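How to Write Station Rules for a Two-Arm Sorting Cell

If you have two arms sharing one table, you need a rules sheet, and I promise writing one is more fun than it sounds! A good sheet fits on one page, gets read at the start of every shift, and changes often. Ours at Gerketti is on its ninth version and I still get a kick out of every edit.

Before you start you'll want a tape measure, a roll of floor tape, and whoever runs the cell most days. Set aside an afternoon.

Step 1. Name the zones

Give every part of the table a short name people will really say out loud. We use Left, Right and Shared. Left belongs to the left arm, Right to the right arm, and Shared is wherever both can reach. Shared is where your rules will earn their keep, so draw it a bit bigger than you think it needs to be. Mark the floor too. We tape a line 30 inches out from the table, and feet stay behind it while the arms are live.

Step 2. Set the speeds

Pick one speed for teaching and one for running, and write both on the sheet. We teach at 40 millimeters per second, slow enough that you can follow a fingertip by eye and stop it in time. Running speed can go up to 700 in Left or Right but drops whenever an arm enters Shared. These are our numbers for our grippers — your own risk assessment decides yours, along with the manual and whatever safety standard applies where you work.

Step 3. Give each kind of part one home

Small parts are where a sloppy layout bites you. Earbuds and their charging cases are a great test, all white and shiny and easy to mix up. Put cases in one container and buds in another, and make the containers different colors so a person can check the sort at a glance. A yellow bin for cases, with blue and red trays for the buds, works nicely.
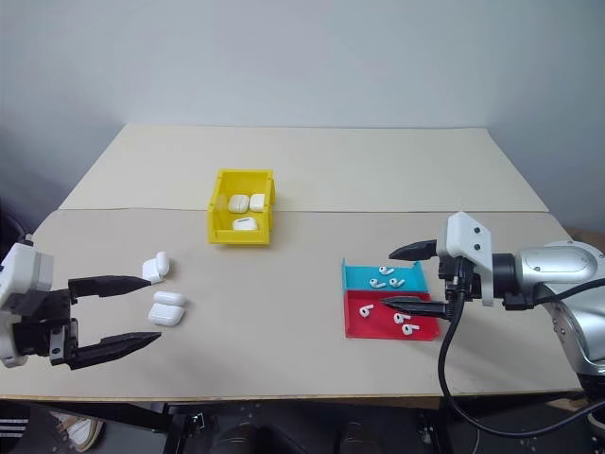
Ea Laxdal wrote in to say that her crew does the zones the other way around: they place the containers first, run the job slowly for a morning, and only then draw Shared where the arms keep meeting. I love this and we tried it in February. It takes longer, but you end up with a smaller Shared zone and fewer waits. If your job rarely changes, do it her way.

Step 4. Write the one-arm rule

Only one arm in Shared at a time. Put it in the program as an interlock and on the sheet as a sentence, both.

Step 5. Cables and reach-ins

Move each arm by hand through its full range with the power locked out, and watch the cables the whole way. Look for snags on the table edge. Then write your reach-in rule. Ours reads: stop, confirm stopped, lock, reach. Nudging a part "real quick" counts as a reach-in!

Step 6. Try it on someone new

Hand over the sheet and keep quiet. Bjartur Gunnlaugsson found four unclear lines in ours before lunch, and all four got rewritten that day. Date the new version, take down the old one, and start a list for the next.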